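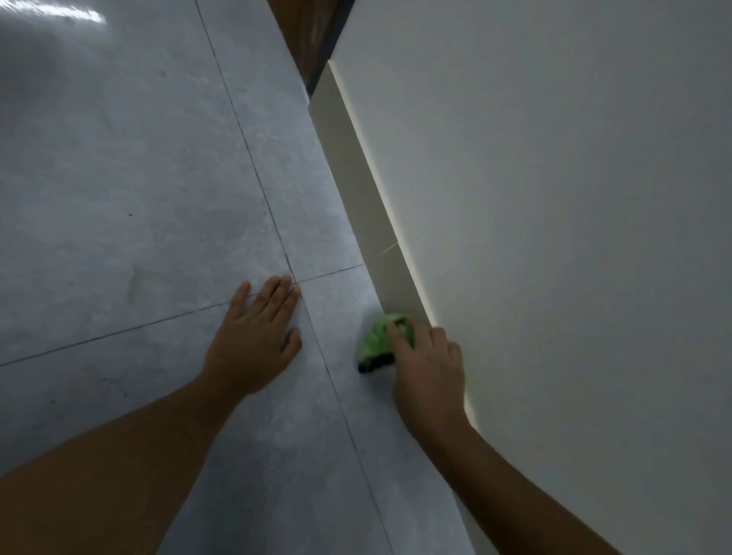

Fenura begins a separate service for skirting boards and floor edges in Humulov

Humulov, Apr 21, 2021. The home cleaning company Fenura announces a new service which is dedicated only to the lower part of the room: the skirting boards, the line where they meet the floor, the corners, and the grout of tiled floors. The service has the name Cona and can be booked from today by private households and by landlords in Humulov and the surrounding villages.

Until now, the cleaning of skirting boards was a part of the general cleaning visit at Fenura, as it is at most companies of our kind. In practice it was the part which was shortened when the time was short. The cleaner finished the kitchen and the bathroom, vacuumed, washed the floor with the mop, and the edge of the floor received what was left of the hour. With Cona, the edge has its own visit, its own price and its own written method.

"Our customers did not complain about the middle of the floor," says Evanthia Pappas, managing director of Fenura. "They complained about the last centimetres before the wall. When you sit on the sofa you see it, and when your mother-in-law comes for coffee she sees it also. We have read these messages for a long time and we decided to take them seriously."

Trial in the Shaikh building

Before the start, the method was tested in the Shaikh building, a residential house with rented flats near the railway station. The trial took nine weeks. The building was a good choice for us, as it has several kinds of floor under one roof: large porcelain tiles in the newer flats, small old tiles in the entrance hall, and laminate in the rooms which were renovated last. The skirting boards are also different from one floor to the next, some painted wood, some plastic, some made from the same tile as the floor.

In total, 179 rooms were cleaned. Areti Psarras, who led the trial, kept a notebook in which she wrote for every room the type of floor, the type of skirting, the cloth that was used and the remarks of the tenant. The notebook was later the base for the method, and several of its pages were taken into the training papers with almost no change.

The most important result concerns the mop. A wet mop brings the dirty water to the wall and leaves it there. The water dries in the joint, the dust of the next days sticks to it, and after some months there is a grey line which the mop does not remove any more. On light tiles beside a white skirting board this line is very visible. In the rooms where the edge was wiped by hand before the floor was mopped, the tenants judged the whole floor as cleaner, even when the middle was washed in the same way as always.

"I was asked by one tenant if we had painted the boards," says Areti Psarras. "We had washed them with warm water and a drop of washing-up liquid. Paint was not in the budget."

How the work is done

The Cona visit follows a fixed order. First the furniture which stands on the wall is moved forward by the width of a hand, or more if the customer agrees. The top of the skirting board is then vacuumed with a soft brush, from the door around the room and back to the door. After this comes the damp cloth.

The cloth is folded and well wrung out. It is pulled along the board in long strokes, and then pressed with the fingers into the joint between the board and the floor. This is work on the knees. A knee pad is a part of the equipment of every cleaner, and Fenura asks its employees to use it also in small rooms. For the clean side the cloth is turned often, and a used cloth goes in the washing bag and does not return to the bucket.

Two cloths are used for every room, one for the board and one for the floor joint. Between the bathroom and the other rooms all cloths are changed without exception.

Grout lines are treated only where it is necessary. For these the cleaner uses a soft brush with a neutral cleaner, waits a few minutes and takes up the liquid with a dry cloth. Strong acid products are not used by Fenura on grout. They can give a quick effect on the day, but they attack the cement, and the open surface takes dirt more easily afterwards. On natural stone, acid is not used in any quantity, and this includes vinegar and lemon.

At the end the floor is wiped dry along the wall. Glossy tiles show every drop, especially near a window, and for this reason the drying is counted as a step and has its place in the time plan.

What is not included

The service does not include the repair of broken silicone, the removal of mould which has gone under the silicone, or the removal of paint spots older than the last renovation. If the cleaner finds a joint which is open or a board which is loose, she informs the customer in writing and leaves it as it is. Water which goes behind a loose board can damage the wall, and in this situation a dry cleaning is done only.

Heavy wardrobes, kitchen units and washing machines are not moved. Behind a radiator the work is done as far as the arm and the long brush can reach.

Training of the employees

All cleaners who go to Cona visits have passed an internal training of two days. The training was developed by Ye-ji Gil, who is responsible for work methods at Fenura, and takes place in an empty flat which the company rents for this purpose. The participants learn to recognise the common floor materials, to choose the amount of water, and to work on the floor without damage for the back and wrists.

"Many people think that wiping is something you know from birth," says Ye-ji Gil. "But put the weight on a flat hand, keep the other hand for the cloth, change the side after each wall, and in the evening you feel a big difference in the shoulder. We practise this until it is a habit. I have also learned it late, after many years of doing it wrong."

Employees who do not wish to work on the knees, or who may not do it for medical reasons, are not planned for these visits. Their hours and their pay are not changed by this.

The view of the landlords

Dinesh Rajput, who manages the Shaikh building for its owners, will continue to use the service after the trial. He books it for empty flats between two tenants, before the handover of the keys. "A handover is a nervous hour for both sides," he says. "Everybody looks down, into the corners. If the corners are clean we speak about the meter reading and the keys, and we are finished. I had handovers in the past where we stood a long time in front of one bathroom corner, and it was not pleasant."

For landlords Fenura prepares a short protocol for every flat with the type of floor and skirting in each room and the date of the cleaning. The protocol can be attached to the handover papers. It has no legal value by itself, but it helps to remember.

Advice for households

Between two visits the edge can be kept in order by simple means. Fenura gives the following recommendations to all customers, and they are also useful for people who do not book the service.

Vacuum the edge before the middle of the room. Use the narrow nozzle for the joint and the brush for the top of the board.

Wipe the skirting boards before you mop, with a damp cloth and not with a wet one. Microfibre is good on painted and plastic boards. On oiled wood a cotton cloth is better, and very little water.

Change the mop water when you can no longer see the bottom of the bucket. Clear water is also good for the last round on glossy tiles, as too much cleaner leaves a film and the film shows every footstep.

In the hall and kitchen, wipe the edge once in a month. In a bedroom it is enough to do it with the change of season, unless there is a cat or a dog in the house.

Do not use the rough side of a kitchen sponge on white boards. It makes the surface matt, and a matt surface becomes grey sooner.

Booking and prices

Cona can be booked alone or together with a normal cleaning visit. The price is calculated by the length of the wall and not by the size of the room, so that a narrow corridor is paid correctly. Customers give the length by telephone or on the booking form, and the cleaner measures again on arrival. If the measured length is shorter, the lower price is charged. The complete price list is sent on request.

Because the team is still small, the first visits will be given to households which are already customers of Fenura. New customers are put on a waiting list and informed by telephone. In August the company will decide, with the experience from the first months, if the team becomes larger and if offices and medical practices can be accepted.

Journalists who would like to accompany a visit are asked to register with the press office some days in advance. The agreement of the household is necessary, and shoe covers are provided at the door.

About Fenura

Fenura is a home cleaning company with its seat in Humulov. It works for private households, landlords and building managers. All cleaners are employed by the company directly. The washing of cloths and mops is done in its own laundry room next to the office.

Press contact: Thodoris Michailidis, press office, Fenura, Humulov. Questions are answered in English on working days, in the morning by telephone and in the afternoon in writing.

© 2021 Fenura | Contact | Press | Privacy | Back to top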